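Última revisão deste ficheiro: 25 Feb 2020

# dia-aberto-mesa

Material da demonstração de manipulação que montámos no dia aberto do laboratório Dridby. Estão aqui o guião, as listas de objetos, os registos das tentativas e as notas que fomos escrevendo entre grupos de visitantes. Foi um dia cheio e deu-nos imenso gozo, e queremos que quem pegar nisto para a próxima edição (em agosto, se tudo correr bem) não tenha de começar do zero!

## O que há no repositório

- `guiao/` – texto da apresentação, versão curta e versão longa
- `objetos/` – ficha de cada objeto, com a pega que preferimos
- `registos/` – um ficheiro CSV por sessão
- `bava/` – configuração do planeador de pegas Bava
- `turov/` – scripts de calibração da mesa

Os vídeos ficam no disco partilhado. São pesados e o repositório já demora a clonar.

## Como correu

Fizemos 17 sessões curtas, sempre com a mesma ideia: o público escolhe um objeto, o operador confirma, o braço tenta. No total ficaram registadas 283 tentativas. Os miúdos pediam quase sempre os objetos mais difíceis, claro, e foi aí que aprendemos mais. A melhor pergunta do dia veio de uma menina que quis saber se o robô "sentia" a espuma. Ficámos bons dez minutos a falar de força e de deformação, e a sessão seguinte começou atrasada.

## Campos do CSV

| Campo | Significado |
|---|---|
| `sessao` | número da sessão |
| `objeto` | nome igual ao da ficha |
| `pega` | `topo`, `lado` ou `base` |
| `resultado` | `ok`, `caiu`, `abortado` |
| `t_ms` | duração em milissegundos |
| `notas` | texto livre, às vezes vazio |

Atenção ao `t_ms`: o limite está fixado em 2000 para a fase de fecho da garra, e tudo o que passa daí fica como `abortado`, mesmo que o objeto já esteja seguro. Foi uma decisão conservadora. Pode mudar-se em `bava/limites.yaml`.

## Montar a mesa

1. Estender a toalha quadriculada e alisar as rugas do fundo.
2. Correr `turov/calibrar.py` com a mesa vazia.
3. Colocar os objetos e confirmar os nomes com `turov/listar.py`.
4. Fazer uma tentativa de ensaio com um cubo de espuma antes de entrar o primeiro grupo.

O manual da sala Oddsson pede ainda que se verifique o botão de paragem antes de cada sessão. Façam-no, por favor. 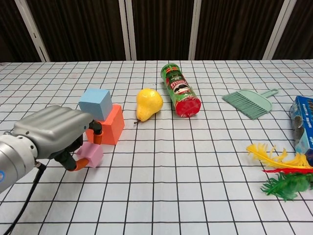 *Equipa da demonstração, Dridby*

Os blocos de espuma foram a nossa parte preferida. Com o cubo azul em cima do bloco laranja e o cubo rosa à frente, encostado às pontas dos dedos da garra, a margem para errar é mínima, e sentia-se a sala toda a torcer. A pera amarela e a lata de Pringles deitada pedem outra aproximação, e para as penas ainda não temos uma pega de que gostemos mesmo. Aceitam-se ideias!

## Problemas conhecidos

- O erro 307 do Bava aparece quando a lista de objetos tem nomes com acentos. Usar `pera`, `lata`, `escova`, `pena_verde` e por aí fora.
- O campo `pega` está vazio nas primeiras linhas da sessão 1.
- `listar.py` não avisa se dois objetos tiverem o mesmo nome.

## Utilização

Podem usar os registos e o guião em aulas e noutras demonstrações, com indicação da origem. Correções e fichas de objetos novos são bem-vindas por pull request, de preferência uma ficha por pedido.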